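Parallelgreifer Trukico P2 - Vergleich mit Batov und Rocha

Matt schwarze Finger, breit öffnend, passend für beide Arme am gemeinsamen Träger. Nutzlast 800 g. Lieferbar ab Juni, Anfragen bitte an Josefina Paredes.

Getestet haben wir am Geschirr: Abtropfgitter aus grauem Kunststoff, braunes Tablett, Reiskörner drauf. Blick der Handgelenkkamera, Finger weit auf: 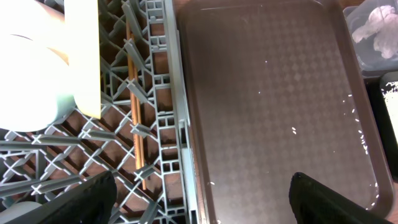 Seite zuletzt geändert: 25.04.2026

Stäbchen sind der schwierige Teil. Liegen schräg zwischen den Stegen, dünn, teils verdeckt. Der Batov hatte hier mehr Kraft, aber zu dicke Spitzen - kam zwischen den Stiften nicht runter. Rocha feinfühliger, dafür langsam. Mit dem P2 27 Durchgänge gefahren, Stäbchen in 2 davon verloren. Reis: keine Chance, mit keinem der drei. Dafür bitte Sauger oder Schieber nehmen.

Glänzendes Tablett macht der Kamera Mühe, Reflexe am Rand. Belichtung fest einstelen, nicht auf Automatik lassen. Bei hellem Geschirr links oben wird es sonst schnell zu weiß.

Regler: Clesora, je Arm einer. Kraftgrenze für Teller und Schalen auf 80 % stehen lassen, drüber rutscht es am runden Rand eher weg als das es hält. Kabel im weiten Bogen verlegen, sonst zieht es am Gelenk. 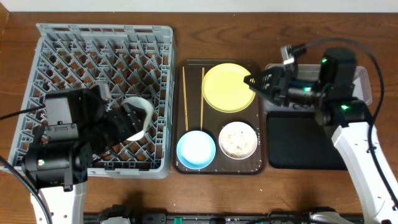 Zweiarmbetrieb: links Geschirrteil im Gitter gegriffen, rechts Greifer am gelben Teller.

Lieferumfang: Greifer, Fingerpaar, Halter, Kabel. Kamera nicht dabei. Ersatzfinger einzeln, Preis auf Anfrage.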